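Pliketti 2 – planification de tri et de pliage pour textiles souples

Logiciel | Perception et planification | Documentation | Notes de version

Un tas de linge n'a ni face avant ni bord net, et c'est là que Pliketti s'amuse ! Le module de perception découpe les tissus superposés, propose des points de prise et les classe ; le planificateur Raston enchaîne ensuite les gestes, de la prise à la dépose.

La version 2 apporte enfin la lecture directe des démonstrations enregistrées à la pince tenue en main. On importe la séquence, le logiciel recale la trajectoire, corrige la distorsion du grand-angle et repère les ouvertures et fermetures des doigts. Un vrai plaisir à utiliser, surtout dans une chambre encombrée – notre terrain favori.

Ce qui change aussi :
Bibliothèque de 247 gestes annotés, consultable hors ligne
Rejeu image par image avec superposition des points de prise
Export vers Arkley et vers fichiers texte
Reprise d'un plan interrompu sans tout recalculer

Configuration : Linux 64 bits, 16 Go de mémoire, carte graphique conseillée. Archive de 752 Mo. Les projets de la version 1 s'ouvrent sans conversion.

Référence : PLK-510

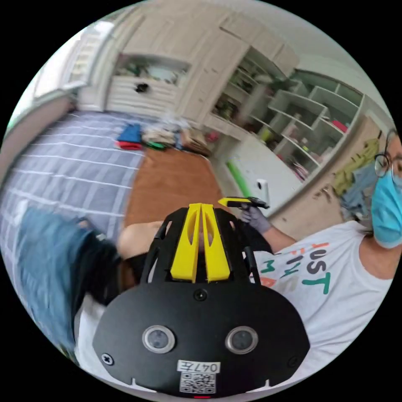 Efua Nyarko trouve le recalage nettement plus stable qu'en version 1, mais aimerait pouvoir verrouiller un point de prise à la main avant de relancer le plan.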